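Notebook - produce sorting and bagging, zip bags
September, started 9:15 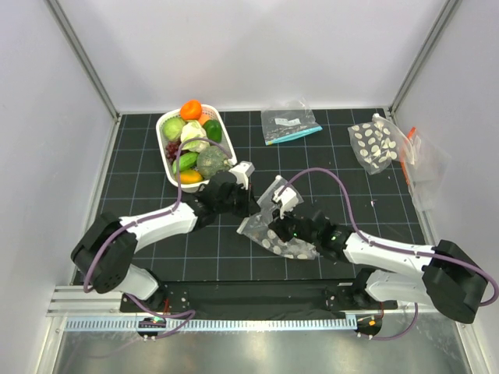 Carrying on from the last entry. The job is still to get a mixed basket of produce into zip bags so that each bag closes flat and the basket ends up empty. Last time I wrote that the order doesn't matter much. I take that back. The order matters a lot once the big items are in the same basket as the soft ones.

Basket for this round: the white plastic one with the perforated rim. Mixed load, fruit and vegetables together. The mottled green pumpkin goes at the lower right and takes up more room than anything else. Grapes on the left side, leafy head in the middle, the round orange fruit up at the top edge where it sticks out a little over the rim. I keep meaning to try a deeper basket but this one is easy to reach into, so it stays for now.

Bags out on the black surface:
clear, blue zipper strip, near the back edge
clear with off-white oval dots, one in the center and one at the far right
clear, orange zipper strip, far right, up against the wall

The blue and orange strips are much easier to work with than the dotted bags. With a colored strip you know at once which end opens. On the dotted ones I have picked up the wrong end more than once and only noticed when it wouldn't open. Put a bit of tape on the dotted bags at the opening end? Try it on one before doing the whole box. The box says 100, Gilel brand, and we are down to 48.

Sizes. The pumpkin does not get a bag. I tried it in the Virirar large and the zipper won't meet, so for the rest of this series it stays in the basket until last and then goes on the shelf as is. Change the line in the instructions that says "all items bagged". It should read "all items bagged except pumpkin".

The leafy head is borderline. It goes in if you put the stem end in first and press the leaves down with the flat of the hand while closing. Going leaves first, they fold back against the opening and get caught in the zipper.

Grapes: own bag, nothing else in it. Lift the bunch from the stem, hold the bag open under it, lower it in. Last round I put the grapes in with the two orange fruits to save a bag and ended up with 7 loose grapes on the surface. Not worth it.

The long green vegetable and the dark green one can share. So can the round orange fruit and the paler one.

Order I want to use from here on:
1. round orange fruit, then the paler one next to it
2. dark green vegetable, long green one
3. grapes
4. leafy head
5. cabbage type
6. oblong yellow-orange fruit
7. pumpkin, no bag

The oblong fruit is awkward because it sits at the bottom against the pumpkin. Taking it out early makes the pumpkin roll, and then everything above it shifts. If it turns out to be a problem even at step 6, take the pumpkin out first and set it to one side.

10:40 - ran the order above 4 times. Three went fine. On the other one the zipper on the leafy head bag split at the corner when I pressed it shut. Probably a worn bag, it was one we had reused from the Daneshvar trial. Threw it out. I'd say stop reusing bags after two rounds, they go cloudy and the strip gets loose.

Crumpled bags are slow. One that has been balled up takes longer to open than it takes to fill. Smoothing each one flat on the surface before the round starts helped - the grid lines are handy for lining them up. Lay them with the zipper end toward the basket.

To do:
tape test on a dotted bag
ask Gosivbridge whether the colored strips come in the large size
fix the pumpkin line in the instructions
second basket with only soft fruit, same order of work
wipe down the surface, there was grape juice near the front after the last run

Stopped at 11:30. Grapes and leafy head back in the fridge, the rest left out for the afternoon.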